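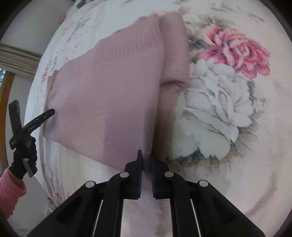 Tahmineh Sadeghi

Progress notes for September, hand-held grippers

Hi all, quick one this time, because most of the month went on upkeep and I'd like to get back to it!

The pair is running again. You'll remember both grippers came back from the Farahani sessions with sloppy fingers (the left one was worse). I took them apart, cleaned the rails, swapped seven worn pins and set the tip gap again from scratch. Knitwear is what I check them on now - a folded sweater with a ribbed edge is far fussier than the foam blocks we used in spring, and the black fingers have to get right in at the hem without shoving the whole bundle up the bed. If the tips don't meet evenly, you feel it in the handle straight away.

I've also changed the routine. Fingers get wiped and the pins checked after every 40 folds, and I write it in the Skarken log before I put the gloves back on. It takes six minutes once you have the knack (my first go was a lot longer, I'd lost the small driver).

Money: the spare finger plates from Nolatel came in under the quote, so there's more than $33 left on the parts line. I'd like to put that toward pins, if you're fine with it. The Dovow order for new handle grips is still open and I've chased it twice.

Still on my list:

- a second set of fingers for the left gripper, fitted and gapped
- a written page on setting the gap, so it doesn't live only in my head
- checks on thicker knits and a couple of slippery fabrics

Could you let me know about the pins before I place the October order?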